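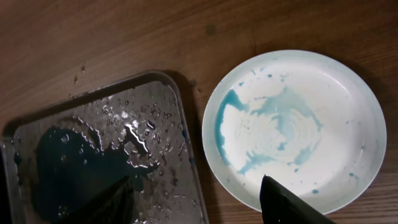

Ticket 163
Subject: Blue water on the wooden table, and dye that won't rinse off the trays
Opened by: Lovisa Rustad, Hurnwood craft room
Status: Open

Hello all, and sorry in advance for the length of this one, I do like to get everything down while it's fresh in my mind.

We've been running the dyeing and sponging table at Hurnwood since the start of October and the groups love it, so please don't read this as a complaint! The trouble is the water. By the end of a session there is blue on the tabletop, the rinsing tray has spots of color in it, and the dye seems to find its way into every corner. I wiped up twice yesterday and still found a smear on my sleeve when I got home.

I have the Prandale blue, mixed the way the sheet from Wernow says, 5 capfuls to a tray. What I'd like to know is whether I'm mixing it too strong, whether it will mark the wood for good, and how other rooms keep theirs from slopping over.

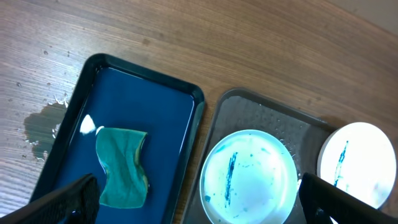

My own suspicion is the sponge. It holds a lot more than you'd think, and if it gets lifted straight out and carried across, everything it's holding comes down on the table on the way. The foam worries me a little too, as I'd like to know if that's soap left over from the last wash or something in the dye itself.

Reply from Crichton supplies desk, 10:12 a.m.
Hi Lovisa, thank you for such a thorough note. Five capfuls is fine for a full tray, but it's a lot for a shallow one. Please try two and see if you still like the color. On the foam, my guess would be dish soap. Could you rinse one tray with plain warm water only, dry it with a paper towel, and mix a fresh batch in it? As for the wood, blot it (don't rub) as soon as you see a puddle, then go over it with a damp cloth. Is the top oiled or varnished, do you know?

Reply from Lovisa Rustad, 3:40 p.m.
Varnished, I'm told, though it's an old table and I wouldn't swear to it near the edges. I tried two capfuls after lunch and the color is still lovely – a touch softer, and I think I prefer it. No foam at all in the tray I rinsed with plain water, so I'll own up to the soap.

Spills are better but still with us. I now ask everyone to press the sponge against the side before it leaves the tray, and I've slid the rinsing tray right up close so there's less table to cross. There is one faint mark left on the wood, up near the window end, and it hasn't moved with the damp cloth. Could you tell me what's safe to try next? I'd rather not scrub at it until I hear from you. I'm in until 5 if it's easier to call.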